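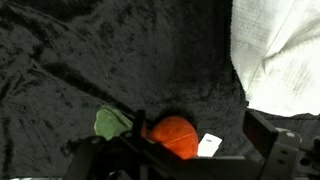 Task allocation is the part of an automation plan that decides who does what once the equipment is running, and it is where most of the trouble in our case study began. At Lirside, a company that packs mixed small goods for mail order, the first plan divided the work by item: the arm would take the easy things and people would take the rest. The trouble was in the word "easy." A bright orange, rounded object with a smooth surface seems simple to pick up. Put it on dark crushed velvet, in among loose folds, with something soft and green on one side and a small white rectangular item on the other, and the background and the neighbors become part of the task. The plan had a column for items and no column for what they rest on.

Week 4 notes: The Lirside case
Handout prepared by Jovita Chávez

Background. Lirside employed 40 people on the packing floor. Before the change, each packer picked, checked and boxed a full order. The new cell was given the name Plirker, and staff used the name for both the arm and the area it stood in.

What changed in the jobs

Picking was separated from checking. Packers who had moved between shelves and bench all shift now stood at one station.

A new job, cell attendant, was created. The attendant lays out goods, clears stops and decides when to pick by hand. It was filled from the packing floor, at the same pay grade at first. The grade was raised in October after a request from the staff.

Supervisors had judged packers by orders finished. An attendant finishes no orders, so the old measure gave a zero to people who had been busy all day.

Skill. Bohumila Havlíček, a packer who became one of the first 2 attendants, kept a notebook of layouts that led to stops. Her entries are short: "cloth bunched," "soft one leaning," "too close." The engineers later used the notebook to rewrite the setup sheet. Her job description did not mention this work, and it was done on breaks.

Terms to know
Allocation: dividing tasks between people and equipment.
Residual work: tasks left to people because the equipment does not do them.
Hidden work: tasks that keep a system going but appear in no job description.

For discussion next week
Which of the attendant's tasks are residual, and which are hidden? How should Lirside have measured the attendants in the first month? Bring one page, 345 words at most.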